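Re: [benchtop-automation] Second arm or better scale first?
From: Babatunde Bassey
Date: Sun 16 February

Hi all, and thanks to everyone who wrote back off-list as well. I've been slow to reply as I wanted to get our numbers straight first.

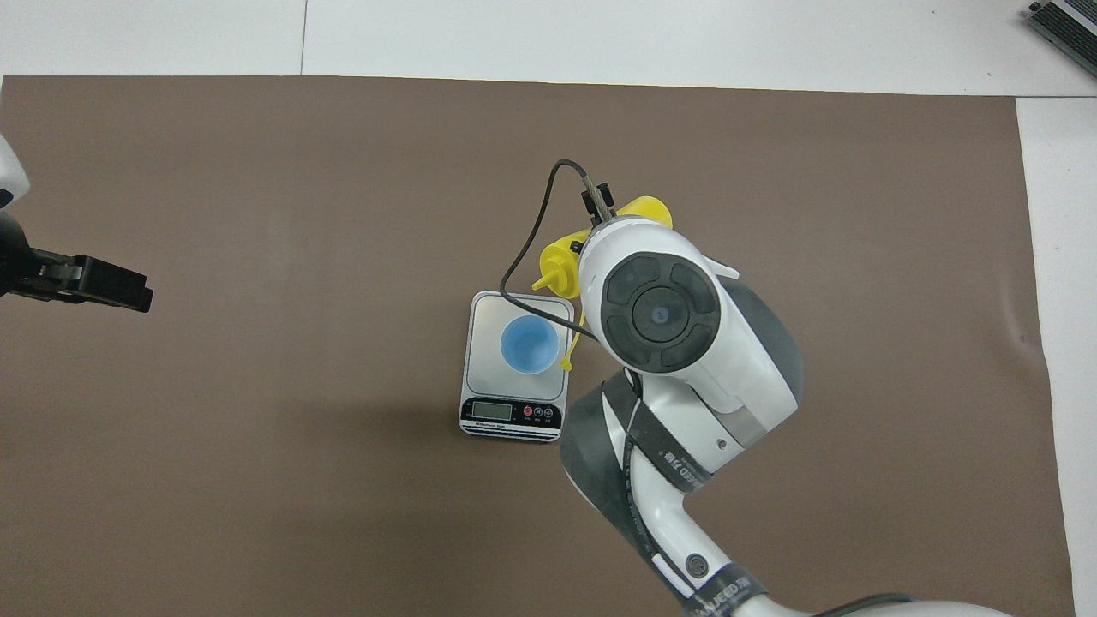
So, the short version of where our money stands. We have 1492 dollars left in the equipment line, and it has to be committed before the next round of requests opens, or it goes back to the general pot and I get to explain myself again in September. The dispensing work is what we promised to deliver, so whatever I buy has to help with that first. Everything else on the wish list (and it's a long one!) waits.

Someone asked me this last week:

> Why are you still weighing on a kitchen scale? If you're
> squeezing liquid out of a bottle by the gram you need something
> that talks to the controller. We bought the Stunix bench scale
> with the serial port and never looked back. I'd spend the money
> there before I spent a cent on grippers. Also, what are you
> doing about spills? We lost a wrist cable to soapy water and the
> replacement took forever.

Fair questions. The kitchen scale is there as it was in the cupboard, and for working out the motions it has done fine. You can read the display, write the number down, and get on with it. Where it hurts is when we want to stop the squeeze at a target weight. Right now a person has to watch the digits and hit the key, and I'm a lot slower than I thought I was. We also have the auto-off to fight with, which on our scale loves to kick in right when you've finally got the bottle lined up over the cup.

The Stunix came back at 600 with the cable included, which I can live with. Rodwood quoted us for something similar but wanted a calibration visit on top, and I'm not paying for a visit to a scale that sits under a squeeze bottle. If anyone has bought from Rodwood and thinks the visit is worth it, please say so soon.

On grippers, I'm torn. Parallel jaws are great on boxes and pretty awkward on a soft round bottle. Squeeze too little and you get nothing, squeeze too much and you get a puddle. Zamemon sells softer finger pads at 54 a pair, and I'm tempted to get two pairs and just see – that's 108 dollars, so not the end of the world if they turn out to be junk. Has anyone tried them on thin plastic? Do they go shiny and slippery after a while? The ones we had before did, and I've never forgiven them.

As for spills, we work over a mat and keep the cups small. I'd like to do better on the cables. Suksawat has a sleeve kit for 22 that looks like it would cover the loop at the wrist, but I can't tell from their page whether it's stiff. If it tugs on the gripper when the wrist turns, I'd sooner have the bare cable and a roll of paper towels.

That all adds up to 730 before shipping, which leaves me a bit over half what I started with. My plan is to put the rest toward spare fingers and a power supply, but I could be talked into a decent overhead light. Shadows over the cup have been driving me up the wall.

I need to send the order to purchasing by the end of the month, so if you have strong feelings, now's the time.

Babatunde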